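Search this site Search Go

Surface Pattern: Course Notes, Unit 2
Repeats, contour bands and how a wall gets its pattern

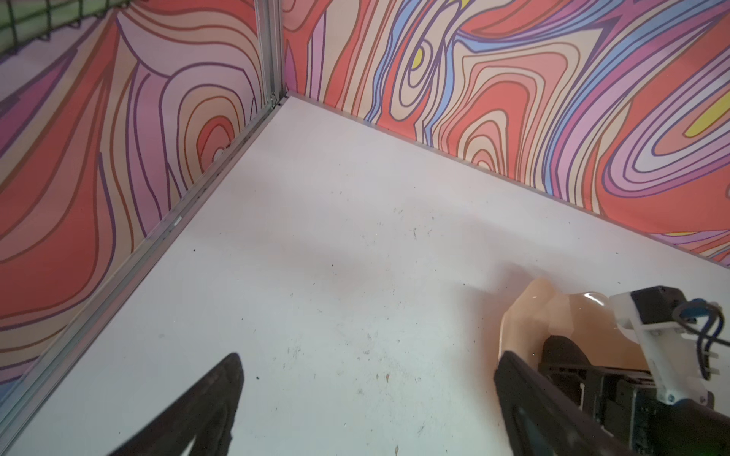 These notes go with the second unit of the evening course. They cover how a printed pattern is built so that it can run across a wall without an obvious join, and then how to choose colours for it. Read them before you start your drawing, and bring tracing paper, a soft pencil and a ruler.

14 shares

1. The repeat

A repeat is the smallest piece of a pattern that can be printed again and again to fill a surface. On a roll of wallpaper the width of the repeat is usually the width of the roll. Its height depends on the roller or screen, or on whatever the designer likes if the job is printed digitally.

In a straight repeat, each tile sits directly beside and directly above the next one. It is easy to draw and easy to hang. The weakness is that any strong shape turns up in a row at the same height, and the eye finds the row very quickly.

In a half-drop repeat, each column is moved down by half the height of the tile. A strong shape then travels across the wall on a diagonal. Most large florals are done like this. The paper hanger has to cut more carefully and more paper is wasted, so the quantity on the order has to go up.

In a brick repeat the shift is sideways. It suits cloth better than wallpaper. A roll is hung in vertical strips, and a sideways shift means a shape has to be cut at the roll edge and finished on the next strip.

2. Contour patterns

A contour pattern is made from bands that follow one another, as the lines do on a walking map. You draw one line, then another beside it at more or less the same distance, and carry on until the space is full. Where the lines close up on themselves you get loops, one inside another.

The style is strongly linked with the late 1960s, but the method is much older. Marbled endpapers in books give a similar effect, and so does the grain in a sawn plank. Agate slices are worth looking at too.

Contour patterns are hard to put into repeat. Every band that leaves the right-hand edge of the tile has to come in at the left-hand edge at the same height, at the same thickness and travelling in the same direction. Students usually manage the height and forget the direction. The result is a small kink in every band at the join, and once the wall is up the kinks make a vertical line from floor to ceiling.

The way to avoid it is to draw the edges first:

- Rule your tile on the tracing paper.
- Mark the points on the left edge where bands will cross.
- Copy the marks to the right edge exactly.
- At each mark draw a short stroke, long enough to fix the direction, running over the edge on both sides.
- Do the same for top and bottom.
- Join up the strokes through the middle of the tile, however you like.

The middle can be as wild as you want. Loops belong there, well clear of the edges, at least for your first attempt.

3. Scale

A pattern drawn at a desk is seen from arm's length. A pattern on a wall is seen from across a room, and parts of it are hidden behind furniture. Pin your drawing up and walk away from it. If the thin lines have vanished, they are too thin, or too close in tone to what is beside them.

Aparecida Barbosa's Drevden range is a good case to study. The first version had narrow bands throughout and looked grey from the doorway, although the sample book was full of colour. She redrew it with fewer bands and let the widths vary a good deal. The second version, sold as Pullow, used the same inks. Both sample books are in the cupboard by the sink. Please put them back in their sleeves.

Large patterns can work in small rooms. The usual advice against them comes from the waste at the corners and over the doors. It has little to do with how the room feels once it is done.

4. Colour

Start with tone before you think about hue. Shade your tile in pencil with only a light, a middle and a dark. If the pattern reads well in pencil it will probably stand almost any set of colours. If it is muddled in pencil, colour will not save it.

A warm group and a cool group can be set against each other, with one pale neutral to rest the eye. Keep the strongest colour to a small area. A dark outline holds the bands apart and lets you put two quite similar colours side by side. It also hides slight errors in registration, where one ink has landed a little away from its proper place. Printers were glad of outlines for that reason.

Count your colours. In screen printing each one is a separate screen and a separate pass, and the limit for this course is 9. Digital printing has no such limit, but please keep to it anyway. A limited palette is part of the exercise.

Look at your colours under the light they will be used in. The studio tubes are cool and will flatter your blues. Take the sheet home and look at it under a lamp.

5. Quantities

The worked sum from class, for those who missed it. A run of wall 4000 mm long, papered with rolls 520 mm wide, needs 7.7 widths, so you allow eight. For each width take the height of the wall and round it up to the next whole repeat. Add a little for trimming at top and bottom. Then see how many of those lengths come out of one roll, and round down.

Do not take off anything for windows or doors unless they are very large. The offcuts rarely match where you need them.

6. Work for the unit

Draw one contour tile, 30 cm square, in straight repeat. Trace it out so that you have a block of four and check every join. Then make two colourings of the same tile, one with an outline and one without. Hand in the pencil tone study with them. Work is due in June, before the studio closes for the summer.

Stotix layout pads are fine for the final sheets. Thin copier paper buckles under gouache.

3 comments

inkpot_jen
Does the tile have to be square? Mine wants to be taller than it is wide.

Ok
Drew the edges first like it says and the joins all met. Took me two evenings to unpick my first go, which I'd started from the middle.

R. Tallis
In section 5, is the trimming added before or after you round up to the repeat? I've been adding it after and got one roll fewer than the person next to me.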